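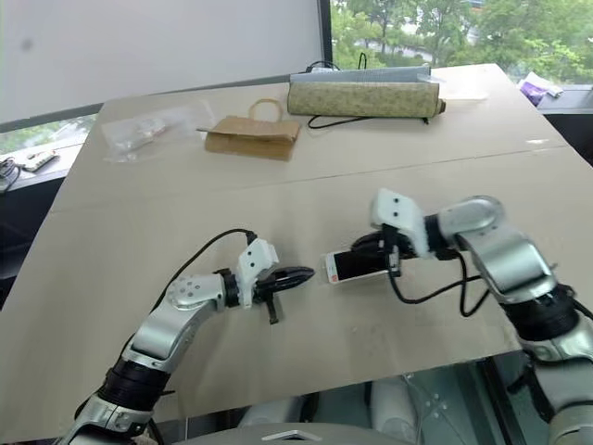
Home & Table | Shopping | Phones

The phone came out of the bag and then the bag stayed on the table for a week. You know how it goes. Paper bag on its side, a plastic one next to it, chargers you didn't ask for, a receipt somewhere. New phone day, in other words.

We spent most of November asking readers in Pralville how they deal with it. More than 1,000 replies. Quick version: badly.

First thing, clear a surface. A whole one. Put down cardboard if you care about the finish, a flattened box from the recycling does fine. Old phone on one side, new one on the other, bags at the back where your elbow wont get them. Keep the paper bag, by the way. Kraft ones with the twisted handles are good for about a year of small errands. Ours from Harasym is still going.

Small bits next. SIM pin, spare tips, the little sleeves. All into one clear plastic bag, and write the model on it with a marker. Skiva sells a labeled pouch set for this, 42 dollars, nice zippers, too much money. A sandwich bag works.
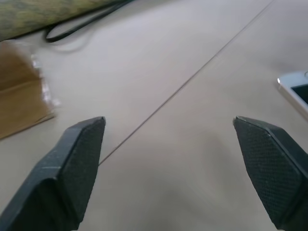 Then wipe the table down. Seams too, crumbs love a seam, and so does the tiny screw you dropped. An old toothbrush gets in there, or the corner of a card.

Last, the old phone. Do it the same day or it goes in the drawer forever. The drop-off counter at Jellmont took in 1,683 handsets this year, most of them with a cracked corner and no charger, and they dont mind either. Wipe it first. Take your SIM out. Photos backed up? Check again.

Whole job, one evening. Less if you leave the TV off.

Last updated: 20/12/2023

Contact the Home & Table desk | All rights reserved | Back to top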